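Take 54

Again. In, close, lift, out. Count one, two, let go.

Zewditu Yimer had been at it since the kettle went off and the tea was stone cold now, somewhere behind her, she wasn't going to look. Box on the bed. Toys in the box. A gripper in each hand like a crab with a mortgage. Plergate wanted 153 takes by tonight and Plergate paid per good one — not per try.

"You're rushing," said Balaskas, out of the phone.

"You're paying me to rush."

"The model learns what you do. Rush, and it rushes."

She breathed. Went in with the left.

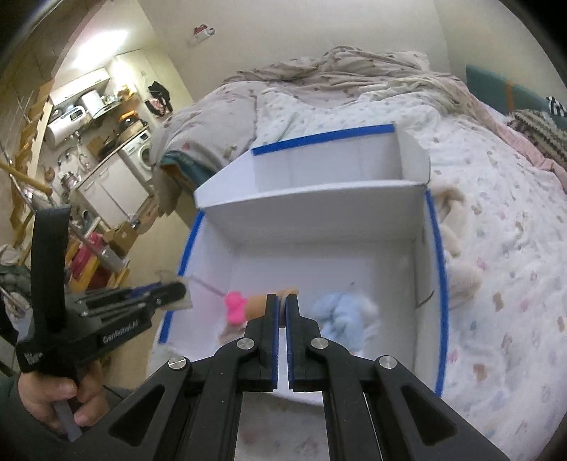 Her sister had rung at lunch. Was it true she was teaching a robot to tidy up? Sort of. Was it true she couldn't tidy up herself? Also sort of. Their mother used to say the flat would swallow her one day, bed and washing machine and all, and they'd find her by the smell of toast.

Take 61. Dropped it. Take 62, fine. 63, sneezed, fine anyway, maybe they needed a sneeze in there.

"Do you keep the bad ones?" she asked.

Balaskas was eating something. "Some. So it knows what a slip looks like."

"Which of mine?"

"I'd have to check."

That bothered her more than it shoud have. Some machine in Zununham, in a bright clean room, going over and over the one time she fumbled. 1272 times, maybe. Learning her wrist. Learning the little shake she got when she was hungry.

Take 80. Pink duck. She had started to feel sorry for the duck. Up it went, down it went, never got anywhere, never complained. 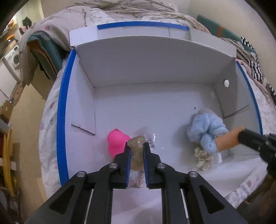
A hand reaching in, the duck waiting its turn.

By 102 her thumbs had gone. By 110 she wasn't thinking at all, and those were the best ones, Balaskas said, lovely, whatever you're doing keep doing that. She wasn't doing anything. She was thinkng of February, the bus to the coast, her mother's hand coming across the seat to take the orange peel off her. Close, lift, out.

"Was that good?" she said.

"That was very good. What changed?"

"Nothing. Next."

She picked up the grippers and went in again for the duck.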